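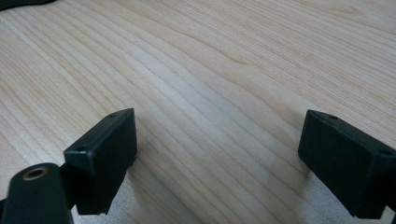

Home - Meetings - Open Days - Workshop Diary - Contact

Minutes of the April meeting
Posted in April by the minutes secretary, Pagano Makers and Menders

We got going at 7 pm, a bit late because the side door was locked and half of us were standing at it. I took the minutes again. Apologies were read out and there were a few more than usual, what with the school holidays. March minutes were accepted once I'd fixed the spelling of Dirberg, which I had managed to get wrong all the way through (sorry!).

1. The Dirberg visit

Most of the evening went on this so I'll put it first, even though the agenda had it fourth.

For anybody who missed it, a group of us went out to the Dirberg open day to see their handling workshop, and came home full of opinions and sausage rolls. We had a tour in the morning and then a proper demonstration after lunch, where visitors could have a go with the hand-held gripper themselves. I had my turn and I was hopeless for the first few goes. You squeeze the handle and the fingers close, which sounds like nothing at all, but your eye tells you you're lined up when you're a good thumb's width off. Our chair did much better and has been unbearable since.

The Dirberg people explained that what a person does with the hand tool is used to teach the arm the same job. They'd chosen a sorting job for the open day, putting small hardware into trays, and they were refreshingly plain about how it was going. The arm dropped a washer while we watched and the fellow running it just said "yep, it does that" and set it up again. I liked that a lot more than the slick video they had going in the foyer.

Things members said they got out of the day, in the order people called them out:

- The fingers come off and go back on with screws, so a worn pair can be swapped without pulling the whole tool apart. Several of us want to copy this for our own pick-up tool.
- They use bushings at the pivots. Ours just has a bolt through plastic and it shows.
- Bench height matters more than we'd thought. Theirs was lower than ours and my shoulders noticed the difference.
- Grippy pads aren't always what you want. With thin flat parts they said too much grip makes the part flip up as you let go.
- The lunch was very good.

One member felt the tour was rushed, particularly the last stretch through the repair area, and would have traded the foyer video for more time there. A fair few agreed. I'm to put that in the thank-you note, politely. There was also some grumbling about parking, and I said I'd leave that out of the note.

We then had a fairly long discussion about whether this sort of machine is any of our business as a repair group. One view was that we fix toasters and chairs and should stick to it. Another was that the younger members came along because of the electronics bench and might drift off if we never do anything new. I don't think we settled it, but it was a good-natured chat and it ended with everyone agreeing to have the demonstration here, so make of that what you will.

Action: thank-you note to Dirberg, me, before the next meeting.

2. Having the demonstration at our own open day

Dirberg have offered to bring the hand tool and one small arm to our open day. They need 2 tables, solid ones that don't rock, and power close by. Our folding tables were ruled out straight away. We can use the workbench from the back room and borrow a second one, as long as somebody measures the doorway first - we all remember the lathe.

They asked us for a plain bench top with no cloth on it. They also asked us to keep the overhead lights as they are and not bring in spotlights, as glare makes things harder for the camera on the tool. That suits us, we don't own any spotlights.

There was a question about kids. Dirberg are happy for children to try the hand tool with a grown-up beside them, but the arm stays behind a barrier while it's running. We'll use the rope and posts from the plant sale. A member asked whether rope is enough, and after some back and forth we agreed to ask Dirberg what they normally use and do the same. If they say panels, it's panels.

Last year's open day brought in 196 people through the door, and the meeting thought we'd want to spread the demonstration over the day so it doesn't clog up the entrance. We settled on 2 sessions, one at 11 am and one at 2 pm, with the hand tool out for trying in between. Names on a sheet, first in first served, and no saving spots for cousins.

What visitors will be picking up was left open. Suggestions were clothes pegs, bottle tops, wooden blocks, old keys, and biscuits (voted down, crumbs). I'll take a bag of bits along to the next workshop night and we can see what we like.

Action: measure the doorway and the back room bench. Action: ask Dirberg about the barrier. Action: sign-up sheet, and a pen on a string this time.

3. Money

The account stands at $3669 after the Flekow invoice for the bandsaw blades. The meeting was happy with that. Dirberg aren't charging us for the demonstration but we agreed to cover their fuel and feed them. The raffle will run again if we can get a decent first prize, and there was strong feeling that it shouldn't be another fruit basket.

We've had a quote from Flekow for a proper set of bushings and some offcuts of black plastic to make new fingers for our pick-up tool. It was cheaper than I expected. Approved, all in favour, with one member wanting it noted that the old tool works perfectly well if you hold it right. Noted.

4. Prudness hall booking

The Prudness hall people have written to say the small room is being painted and we'll have to use the main room for the next meeting. It's colder, so bring a jumper. The urn is staying in the kitchen and we're allowed to use it, but the cups need to go back in the right cupboard, which is the left one as you walk in. There was a complaint last time and I'm fairly sure it was about us.

5. Workshop nights

Still going well. The glue-up on the long table is finished and it'll go back to its owner once the oil has cured. We're short of clamps again. If you've taken a couple home, and you know who you are, please bring them back with no questions asked.

Somebody asked if the workshop nights could start earlier through winter. A show of hands was close enough that I'll send around a note and see what the people who weren't here think. Until you hear otherwise it's the same time as always.

The electronics bench wants a second soldering iron. Put off until after the open day, when we'll know what's left in the kitty.

6. Any other business

The noticeboard key has turned up in the biscuit tin. A member has a box of old printer motors to give away, have a look under the bench by the window. The first aid kit needs new bandaids and I've added them to the shopping list.

We were also asked if a few people who missed the Dirberg trip could go out another time. Dirberg run open days through the year and said small groups are welcome on ordinary days too if you ring ahead. If you're keen, tell me and I'll put a list together. Closed shoes, please - I got turned back at the door for my sandals and had to wear a loaner pair two sizes too big.

Meeting closed at 9.15 pm. Tea after, and the last of the lemon slice.

Recent posts
Minutes of the March meeting
Open day: what we need from members
Getting to Dirberg by bus
Clamps, please
Sharpening night notes
Prudness hall: kitchen rules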